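Comunidad de propietarios del edificio Ledesma
Acta de la junta ordinaria de diciembre

Se abre la sesión a las 19:10 en segunda convocatoria, con asistencia suficiente para adoptar acuerdos. El acta anterior se aprueba sin enmiendas.

1. Sustitución de la caldera
Se examinan las ofertas de Sirik y Skelard. Ambas contemplan la retirada del equipo existente y la adaptación de la salida de humos. La de Sirik incluye vaso de expansión de 200 litros y un plazo de ejecución de 16 días. La de Skelard no detalla el plazo ni la puesta en marcha. Se acuerda adjudicar a Sirik, condicionado a que aporte por escrito el esquema hidráulico y el certificado de la instalación.

2. Contadores individuales
La empresa Ladar propone repartidores de costes con lectura por radio. Queda pendiente comprobar la compatibilidad con los radiadores de los pisos bajos. Se pospone la votación.

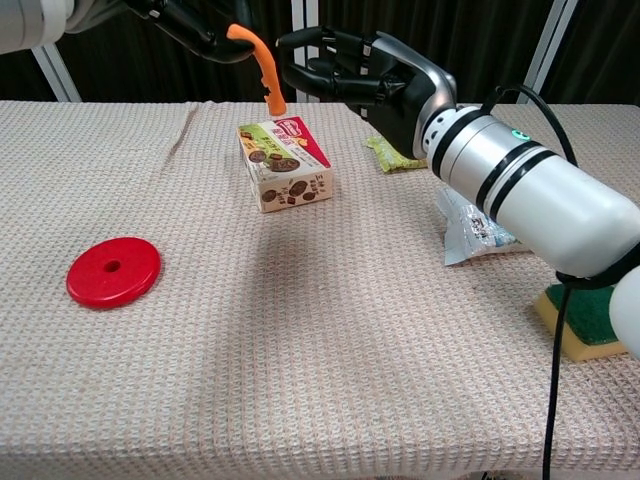 3. Textiles y acabados de la sala común
El presupuesto aprobado el año pasado para la sala común presenta un remanente de 200 euros, que se traslada al ejercicio siguiente. Se debate si destinarlo a cortinas o a mantelería. Varios propietarios solicitan que las telas nuevas sean lavables a máquina y de color claro. Para las mesas se toma como referencia el mantel beige de tejido gofrado; para el fondo se mantiene el criterio de cortina negra. Se pedirá precio de ambos géneros por metro lineal, con confección aparte. No se autoriza gasto alguno hasta recibir las muestras.

4. Humedades en el garaje
Persiste la filtración en la junta de dilatación de la rampa. El informe técnico recomienda sellado con masilla de poliuretano y revisión del sumidero. Se aprueba la reparación, con pago aplazado en hasta 6 mensualidades. Un propietario hace constar su voto en contra por entender que procede reclamar antes a la constructora.

5. Ruegos y preguntas
Se solicita ajustar el temporizador del alumbrado de la escalera. Se dará traslado al servicio de mantenimiento.

Se levanta la sesión a las 20:45.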